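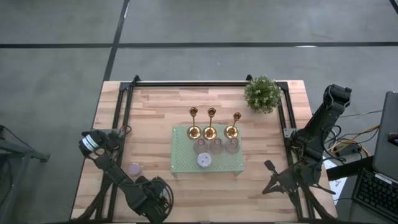
El brazo derecho se para con error 2118 justo encima de la balda perforada

Publicado por Nermina Ionescu, 30 de abril de 2018

Hola a todos. Tengo una celda con dos brazos Drarnex montados en un marco de perfil negro, sobre mesa de madera. La tarea es colocar vasitos y candelabros en una balda metálica con agujeros. El izquierdo va bien. El derecho, cuando baja hacia la balda con la pinza cerrada, se frena de golpe y el controlador da el código 2118. Si lo rearmo, aguanta 3 o 4 ciclos y vuelve a caer.

Lo que me preocupa es que una de las veces no se quedó quieto al parar: cedió unos centímetros y tocó la balda con la punta de un dedo. No se rompió nada, pero hay gente trabajando cerca. He cambiado la pinza por la de repuesto y sigue igual. Firmware 2548. 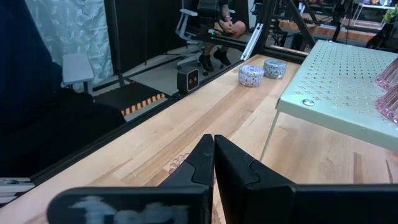
La pinza abierta sobre la mesa, con la balda a la derecha.

¿Puede ser el freno, o es cosa del cable?

Ashraful Kanagaratnam

A mí me pasó lo mismo y era la fuente. Cámbiala.

Yanling Feng

Yo no compraría nada todavía. El 2118 en esos brazos es sobrecorriente en el codo, y casi siempre sale por una de estas dos cosas: la carga de la pinza está mal puesta en la configuración, o el cable se engancha al girar y el motor tira contra él. Como has cambiado la pinza, mira primero lo de la carga. La de repuesto puede no pesar lo mismo, aunque si el fallo ya estaba antes me inclino por el cable.

Quita la tensión, mueve el brazo a mano por todo el recorrido y fíjate en si el cable se queda tirante cerca de la muñeca. Sujeta el brazo antes de cortar — si el freno está tocado, se te va a caer. Después repite el movimiento a velocidad mínima y sin piezas debajo.

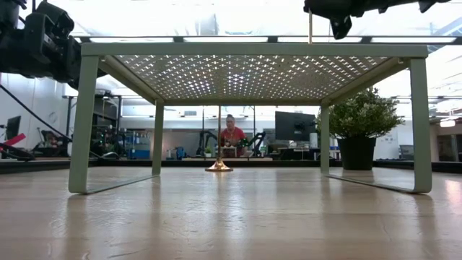 Lo de que ceda al parar es otro asunto y yo lo trataría aparte. Con el freno bien, el codo no tiene que bajar. Hasta que lo compruebes, no metas las manos debajo y deja a mano la seta de emergencia. En enero tuve uno que bajaba igual y era el disco del freno gastado. Lo pedí a Tostier y lo cambié en una tarde.

Nermina Ionescu

Gracias, Yanling. Era el cable, iba muy justo en la muñeca. Le he dado holgura y de momento no ha vuelto el 2118. El freno sigue pendiente, el brazo está parado hasta que lo abra.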